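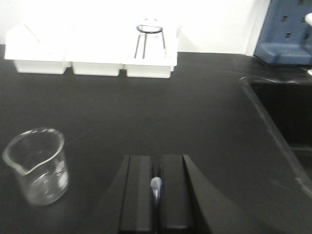
Service charge gone up again at Helier Court

Rents and Service Charges board -- 8 replies

flat19
We bought a two bedroom leasehold flat in February. The agents, Trenuson, told us the service charge was fixed until next year. Now there is a bill for 2000 pounds for "major works". Do I have to pay it?

patchy_lawn
Depends what the lease says. Did your solicitor get the management pack? Planned works should be listed in it.

flat19
The pack says "none planned". Joints and scuffs in the tops were marked as fair wear on the inventory, so it isn't those either.

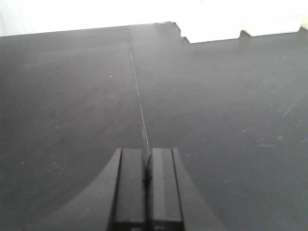
Seam and scuff marks on the dark top

Thilini Liyanage
If the works cost you more than 250 pounds they have to consult first. Ask Patwary, if they are still the managing agents, for copies of the notices.

oldstairs
I'd just pay. You'll spend more fighting it, and you can't sell with arrears.

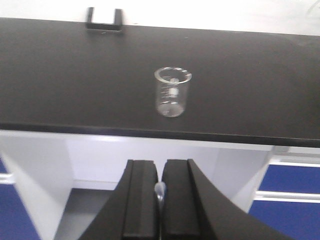 Paying without asking is poor advice, in my view. Write to them, say you are paying under protest and ask for a summary of costs. Keep a list of every charge and what it covers. Ours at Flellton had a line for "glassware and sundries", and a plain beaker on a worktop, like the one in the picture, is not something leaseholders should be billed for without an explanation. They took it off after 2 letters.
-- patchy_lawn

oldstairs
Fair enough, but 2 letters over sundries is not the same as a roof.

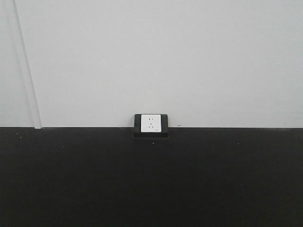

Dilani Cassim
29 Jul 2023

Check whether the notices went to the seller before you completed. That happened to us, and the seller had to cover half -- it was in the contract. Ring your solicitor first.

flat19
Thanks. I'll ring them and ask for the notices as well.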